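Início > Casa e papel > Mesa de trabalho

Pesquisar no blog Digite e tecle enter

Última atualização: 20 de fevereiro de 2026

Forrar a mesa com papel branco foi a melhor mania que arranjei este inverno! Comprei um rolo de 30 metros na Stockdale (exagero, eu sei) e agora corto uma folha grande sempre que a anterior fica impossível.
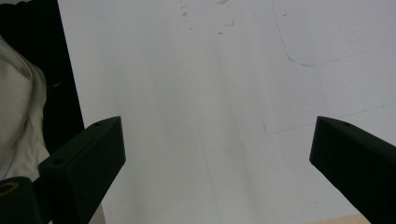 Loukia Giannakopoulos
autora do blog, arrumadora de fim de semana

Adoro os riscos azuis de caneta que vão ficando, uma curva num canto, uma reta mais abaixo. Dá vontade de continuar o desenho! A caixa de papelão com divisória mora em cima da mesa, à esquerda, e é para lá que vão os frascos. Já pensei em trocar por uma de madeira que vi na Pridcombe, mas custava 40 euros e a de papelão aguenta bem. 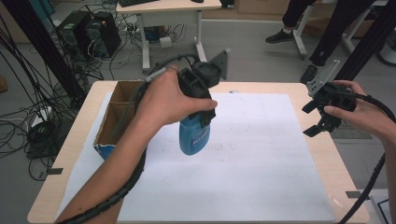

O frasco azul de rótulo branco, por cima do papel já cheio de lápis.

Falta dar um jeito nos cabos do chão, que são muitos. Fica para outro post, com chá e paciência.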